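Tramwood opens second collection phase for two-handed bottle handling

Tillum, January – Tramwood has begun the second phase of Jusano, its program to gather demonstration data for a learning system that handles packaged goods with two robot hands. The first phase closed with 271 accepted episodes. The second adds 171 more and moves from single items to small groups of bottles placed close together on a work mat.

An episode is one continuous recording of a task, guided by a trained operator and stored with joint positions, hand commands and head camera video. Episodes run at full length. Pauses, missed grasps and second attempts are kept and labeled, and an episode is rejected only if a data stream is missing or the clocks of the arms and the camera disagree.

The bottle task was chosen for its grasping problem. A cylinder lying on its side can roll when a finger touches it off center, and two cylinders lying side by side leave little room for a hand between them. Operators are asked to vary the order of pickup, the hand used and the direction of the cap. Start positions are drawn from a list of 110 layouts, of which 14 are held back from training and used only for testing.

"In the first phase we had too many clean grasps from the same side," said Ylva Myklebust, program lead for Jusano. "The model learned the layout. We have changed the collection plan so that the layout tells it less."

Recording takes place at the company's Løken site. Each operator works in short blocks, and a second person checks the data streams between blocks. Labels are added afterward and reviewed by someone who did not record the episode.

Tramwood will publish the task definitions and the label guide when the second phase closes. Test results on the held-back layouts will follow separately – the company has not set a date for them. 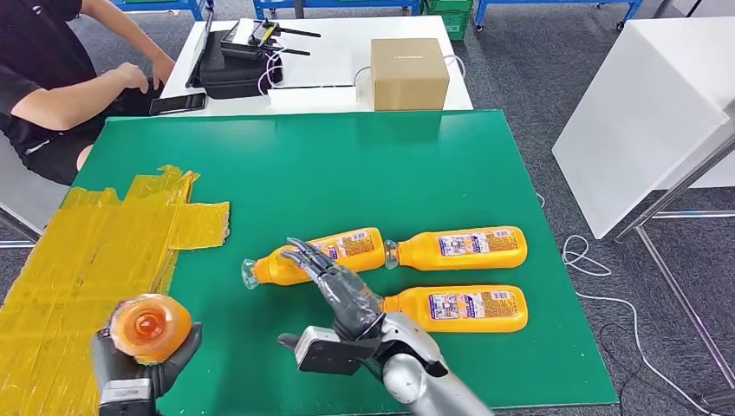
Myklebust added that operators will keep recording failed grasps in the second phase, and that the share of them in the training set has yet to be decided.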